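Fimmont Clelasine two-arm teleoperation kit: review
Idalina Vieira, 1 March 2022

The Clelasine is a control package for people who already own a pair of small arms and want to record demonstrations with them. It consists of two hand controllers, a foot pedal, an interface box and the recording software. Arms and table are not included. Fimmont charges 2831 dollars for the set, and the wrist camera mounts are extra.

I used it from September onward in the workshop we share in Arruda. Armindo Bettencourt did most of the driving, and I ran the recorder and went through the files. The task was microphone handling: pick one up by the handle, bring it to a stand, seat it in the clip, let go. It is a fair test for a teleoperation kit. The handle is round, the clip has an opening on one side only, and a stand will tip if it is pushed from the wrong direction.

Installation

The interface box needs one free network port and its own power supply. Calibration is done by moving each arm to a set of poses and pressing the pedal at each one. The manual allows 15 minutes for this, and we needed about that on the second attempt. On the first we had swapped left and right, and the software accepted the result without a warning.

Cables are the user's problem. Ours are purple and run along the outside of the arms with enough slack for the wrist to turn. Fimmont ships a bag of hook-and-loop ties and no routing diagram. Leave the loops generous at the shoulder and check them at full reach before recording anything.

The wrist views turned out more useful than I had assumed. From the side, the operator cannot judge the gap between the fingers and a handle lying flat on the table. From the wrist it is plain, although the fingers themselves take up a good share of the view.
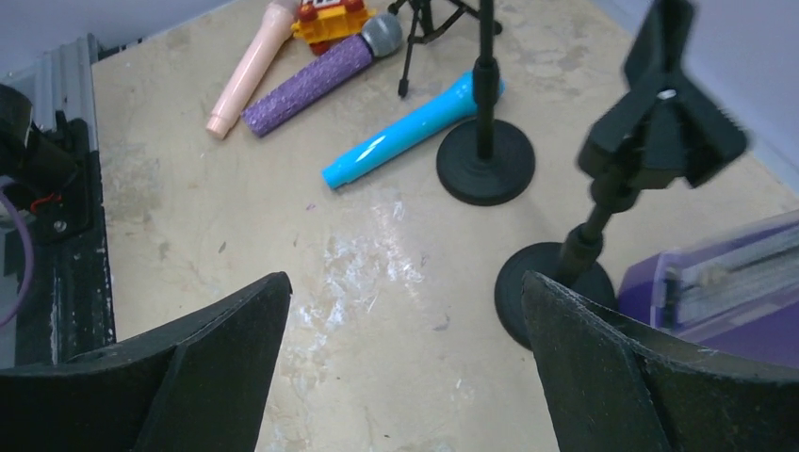 Control feel

Motion is scaled, with a default of one to one. Armindo set it lower for anything near a clip and put it back for long moves. The scale is changed on the controller with a thumb wheel, which is easy to knock. There is a lock for the wheel in the software settings, three menus down - use it.

Latency is low enough that he stopped mentioning it after the first session. Gripper control is proportional on the trigger, and this is the best part of the kit. Closing slowly on a smooth plastic handle lets it roll into line between the fingers before any real force is applied. With the on/off gripper buttons we had before, the handle usually squirted out sideways.

There is no force feedback. The controller vibrates when motor current passes a threshold, and the threshold is global. Set for the grip, it is useless for contact between the microphone and the stand. Set for the stand, it buzzes every time something is held.

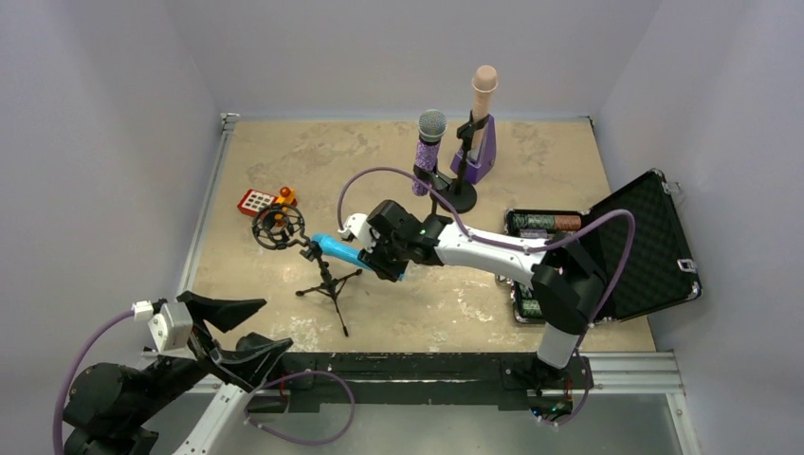

The second arm follows the same rules as the first, and the operator can freeze either one with the pedal. We used this for steadying a base with one gripper while the other pressed the handle in. Freezing is immediate, but unfreezing is less good. If the hand has drifted while the arm was held, the arm moves to catch up. It is speed-limited, but on a table with tall, thin poles the operator should re-center first. Fimmont's older Caltosgate controller asked for a confirmation at this point, and I would like that back as an option.

Recording

Each episode is saved as one folder with joint positions, trigger values and all camera streams on a common clock. We recorded 100 episodes for the first batch. Of those, 2 had a missing camera stream, and the software flagged neither. A short script that compares file lengths will catch it.

Episodes can be marked good or bad with the pedal at the end, and the mark can be changed later. Notes cannot be attached, so the layout of the table for each run went into a paper notebook. That matters with a setup like ours, where stands, microphones and clutter get moved between runs on purpose. A policy trained on one fixed layout learns the layout.

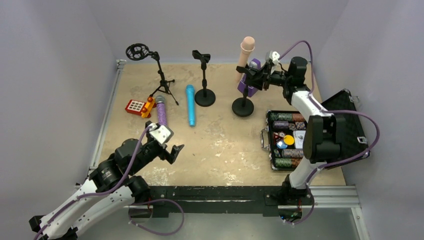
Playback is exact as long as the objects are back where they started, and it is a good way to check calibration. We replay one known episode at the start of each day. If the fingers arrive off the handle, we recalibrate before doing anything else.

Verdict

Good trigger control, sound time stamps, weak error reporting. The vibration threshold needs to be set per arm at the very least, and the swapped-arm fault in calibration should be fixed soon. For pick-and-place work with some fine insertion at the end, I would buy it again at this price. For tasks where contact has to be felt, look for a kit with force feedback and expect to pay more.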